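Print this release | E-mail this release

Tolano Revises Care Labeling and Wash Testing for Cotton Knits

ZAPATA, August 1, 2018 – Tolano, a supplier of cotton knit fabric and finished basics to uniform and school-wear retailers, has revised the wash test procedure it applies to dyed knits and will print new care labels to match. The revised procedure covers all garments shipped to retail customers from November.

Under the previous procedure, fabric swatches were washed and measured before cutting. The revised procedure adds a second stage, in which finished garments are washed, tumble dried and measured again at the collar, side seam and hem. Seams can shrink at a different rate from the fabric they join, and a swatch test does not record this.

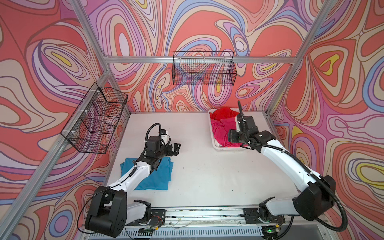

Swirl-pattern wall panels in coral, lavender and blue, with aluminum framing.

Each dye lot is now sampled at 5 garments. A lot is held if any one garment fails on length, width or color change. Held lots are retested once – a second failure returns the lot to the finishing plant.

"Retailers send us two kinds of complaint, twisted side seams and faded color," said Dulce Bautista, technical manager at Tolano. "The old test covered the second fairly well. It did very little for the first."

Deep reds and pinks receive an added rub test, dry and damp, against undyed cotton cloth.

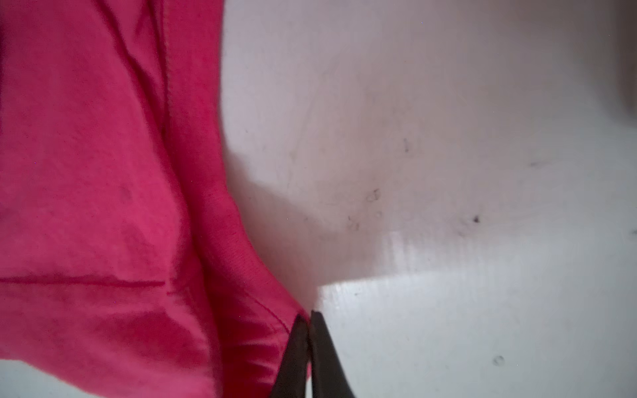

Pink fabric with a stitched seam and a folded edge.

The new care label is woven and sewn into the left side seam. Washing, drying and ironing instructions appear in that order, with the lot number on the reverse. Retailers holding stock with the earlier printed label may continue to sell it. The instructions on the earlier label remain valid for those garments.

Testing will be carried out by Trason under a contract that runs for 7 years.
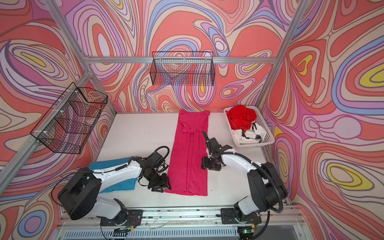 Trason will report results by lot number, and customers may request the report for any lot they have purchased. Reports list the measurements before and after washing, the detergent used and the drying temperature. "We report the numbers for each garment as well as the average," said Remo Marti, laboratory supervisor at Trason. "An average can hide one bad sleeve."

Style 603, a mid-weight crew neck in 100 percent cotton, is the first to ship with the new label. Prices are unchanged. 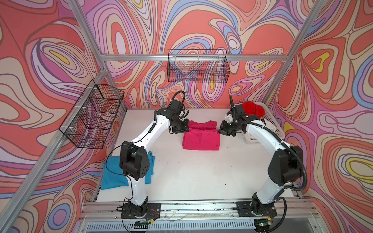

Page last updated: August 2018

Customers with questions about held lots or label stock should contact Arnaldo Cunha in customer service at Tolano.

Related releases
Tolano Names Yesenia Puma Head of Dyeing
Skekley Adds Tolano Knits to School-Wear Line
Trason Expands Fabric Testing Laboratory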